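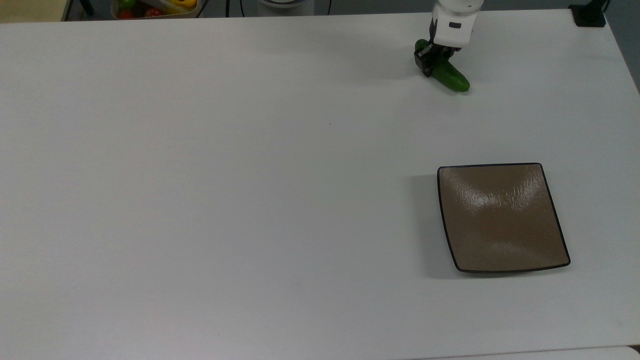

Re: [zorness-table] Square plates, and the cucumber question

From: Yamila Fuentealba
To: zorness-table list
Subject: Re: [zorness-table] Square plates, and the cucumber question

On Saturday Koton wrote:

> Before anybody orders more of the square ones for the August supper, can
> we talk about whether food fits on them? I had one at home for a week. A
> round plate forgives you. This thing has corners that come up and sides
> that go in, so a sandwich sits there looking like it wandered into a
> hotel. Also the brown. I put brown bread on it and lost the bread.
>
> And who decided on whole cucumbers? Last year we had them sliced, in a
> bowl, with a spoon, like people who had met before.
>
> Koton

Koton, thank you for the bread report. I have been through the order twice with a pencil and will try to answer in the order you complained.

The plate in the picture at the top is the one we're arguing about. Tan in the middle, thin black rim, crackly finish. I like it. I liked it in the Vullholm listing (item 2632, if you want to go look at it and get angry again) and I like it more on a white table, where it has something to be brown against. It does pick up glare from overhead lights, I'll give you that, and if we hang the same lights in the hall as last time then half the guests will be eating off a reflection. Yakubu says he can swap the bulbs for something softer. Yakubu also said that about the bulbs in the coat room, so bring a flashlight.

On whether food fits: what goes wrong is that people plate a square as if it were a round one with bits added. They heap everything in the middle and then wonder why it looks lonely. Run things corner to corner. A cucumber cut the long way goes on the diagonal and suddenly the shape makes sense. Your sandwich should be cut into triangles. I know how you feel about triangles.

On whole cucumbers: they are being bought whole. They are not being served whole. I thought this went without saying, but I see from four separate replies that it did not, and one person has asked me off list whether guests will be given knives. Guests will be given knives. The cucumbers will have been dealt with before that.

The reason for dark, bumpy ones, and not the long ones in plastic, is that the skin stays on and I want the green. Against that tan you get a nice strong stripe. Peel it and you have pale food on a pale brown plate, and we are back to your bread. Please do not salt them ahead of time. Last August somebody salted at noon and by six we were serving soup.

Where the order stands, for those who skim:

Plates: one stack's worth reserved at Vullholm under item 2632. The bowls in the same glaze are item 1710 and I have not reserved any, as I could not stand another week of this.

Tablecloths: none. The white tabletops wipe clean and a cloth under a plate with raised corners just rumples. If you own a cloth you love, love it at home.

Cucumbers: bought the morning of, by me, from the place past the bus depot. If you want to come and squeeze vegetables at seven in the morning, write to me and I'll pick you up.

Dip: Koton, you said you'd make the dill one. That was in a message you sent before the plates upset you, and I am holding you to it.

One real problem, and it's mine. I wrote down 3730 as the item number for the small forks and that turns out to be a soap dish. We have 2 soap dishes on the way. They are white and perfectly decent, and if anyone needs one, or has an idea for serving olives that we would all agree never to discuss, let me know before I send them back.

I still need someone with a station wagon for the plates. They stack badly because of the corners, so they want towels in between and they don't want to be driven by the person who brought the cake last year. You know who you are and so does the cake.

Also could whoever has the big cutting board from the spring supper please return it. It has a burn mark on one side shaped like a boot. I am not mad. I have been cutting things on the back of a tray.

Yamila

--
You are getting this because you are on zorness-table. To leave the list, send a message with the word unsubscribe in the subject line, and not to the whole list, please.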